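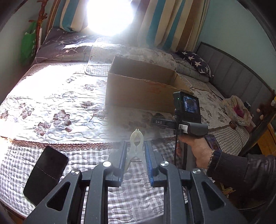
Why does sorting your things into a box make a room feel tidier?

Because small things spread! A pen here, a glue stick there, and soon every flat place in your bedroom has something on it. Put the same things into one box and your eyes have only one thing to look at. You haven't thrown anything away, but the room looks bigger and you know where to search.

Why the bed is a brilliant place to pack

Floors are for feet, and desks are often full already. A made bed is wide and soft, and it's the right height for most children to reach across. Pull the covers as flat as you can first, then put your box down in the middle part of the mattress, where it won't tip over the side. Give it a little push - if it wobbles, smooth the quilt under it and try again.

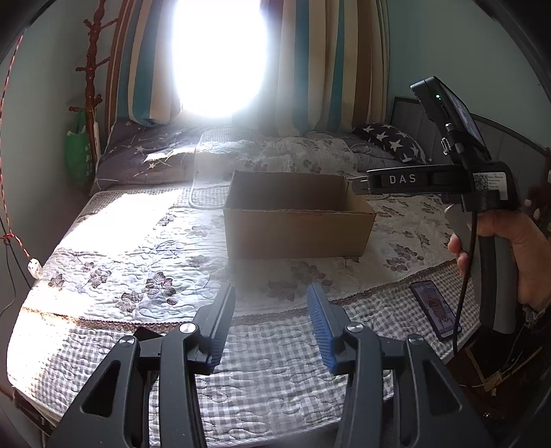 Now choose what the box is for. Venla Peltonen, who is nine, calls hers the "little bits box", and the rule is that anything in it must be smaller than her shoe. Her cousin Montri Kaewmanee has a "homework box" with pencils, a ruler and a very old rubber shaped like a whale. Both are great ideas! A box with a name fills up with the right things.

What is cardboard, anyway?

Cardboard looks like one thick sheet, but lots of it is really a sandwich. Two flat sheets of paper make the bread, and a wavy sheet is glued in between as the filling. The waves are called flutes, and the whole sandwich is called corrugated cardboard.

The waves hold air, so the box is light, and they work like rows of tiny arches, so it is strong too. Find a box with its top flaps cut away and run your eye along the edge. (Look, don't rub - cut card can scratch!)

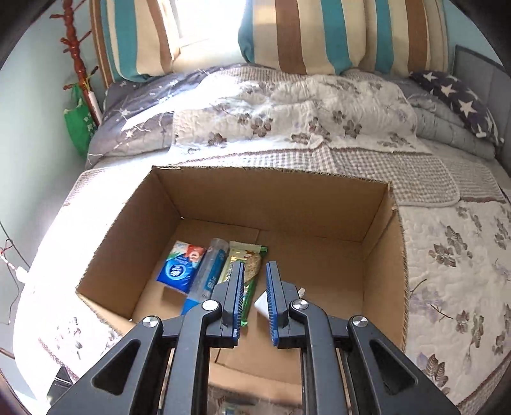
Packing well is a bit like doing a puzzle. Each thing has its own shape, and the trick is finding which shapes sit happily side by side. Soft things can squash up and hard things can't. A packet of tissues can lean right next to a plastic tube, and there is still plenty of bare cardboard left over for the next thing. Turn things round, swap them over, have another go!

Three steps to try at home

1. Gather. Walk round your room and collect everything small that has no home.

2. Group. Put things that do the same job together, such as pens with pens. Ask a grown-up before you pack anything the whole family uses, like the remote control.

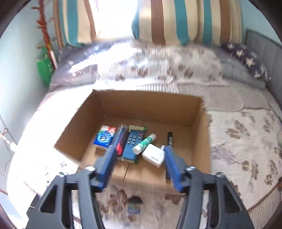
3. Label. Write the name of your box on the front in big letters, then find it a shelf and leave it there until November. Is everything still inside?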